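Table survives, mostly

The long table at the Perum reading room is back in its place by the window this week, sanded, oiled and paler than anyone living can remember. It has also kept its spot, and there has been more talk about the spot than about the sanding.

The table came to Perum second-hand and has since hosted homework, chess, two christening teas and a bread-making course that left flour in places flour should not reach. By January the top had gone the colour of strong tea and was sticky enough to keep hold of a newspaper. Adaeze Abubakar, who runs the reading room, got three quotes. The cheapest, at £566, came from Oyewole, the furniture workshop behind the bus garage, and included collection, delivery and what the paperwork called "advice on coasters".

A new table of the same length would have cost £2,000, and would have arrived flat, in boxes, with a small key. Abubakar says she looked at the pictures of it for one evening and then closed the laptop.

Work took five days. Nnamdi Okonkwo did most of the sanding at Oyewole and reports that he went through two earlier coats of varnish, a layer of something he would prefer not to name, and the greater part of a biro drawing of a horse. Under all that was blond wood, with a long curving grain that runs corner to corner and had been out of sight for years. Regulars who had always taken it for a dark table have needed a moment. One asked for the old one back and had to be shown the dent on the leg.

Then there was the mark. Somewhere near the middle of the top is a small reddish-brown dot, faint but quite definite once you have seen it, and it did not budge. Okonkwo sanded, looked, sanded again and stopped. "It could be a knot," he said. "It could be a stain that has gone a long way down. I could have kept going, but then you'd have had a bowl."

The reading room has split into parties over it. Suleiman Lawal, who plays chess there most afternoons, holds that it is beetroot and can name the lunch. Chibuzor Nwankwo says it is a knot, that it was always a knot, and that people who had never once looked at the table are now experts on it. A third view, that it is sealing wax from the table's previous life in a solicitor's office, suffers from the lack of any evidence that there was a solicitor.
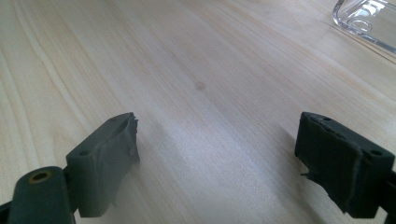
Lawal has offered to settle the matter with lemon juice and a cloth. The offer was declined before he had finished making it.

New rules came back with the table. Hot mugs go on mats, wet umbrellas go in the stand, and anything with glue, paint or glitter in it must be done on a tray. The bread course has been moved to the kitchen worktop, where its members say the light is worse and the mood has suffered. Biros are still allowed, though Abubakar is said to be watching the horse artist, whose identity is an open secret.

The finish is smooth enough to throw the light back at you on a bright morning, and this has brought a complaint of its own. Bello Briggs, who has sat at the window end with the crossword for as long as the reading room has had a window end, says he can no longer see the clues before eleven. He has been offered a seat on the other side. He is considering it – he has been considering it for a fortnight – and in the meantime wears a cap.

Oyewole recommends a fresh coat of oil once a year and has left a tin of it in the cupboard under the stairs, labelled in large letters after an earlier misunderstanding with the salad dressing. The chairs are next. There are roughly enough to go round, no two of them match, and Okonkwo has asked to see them one at a time.

The reading room is open from ten until six. Mats are in the basket by the door.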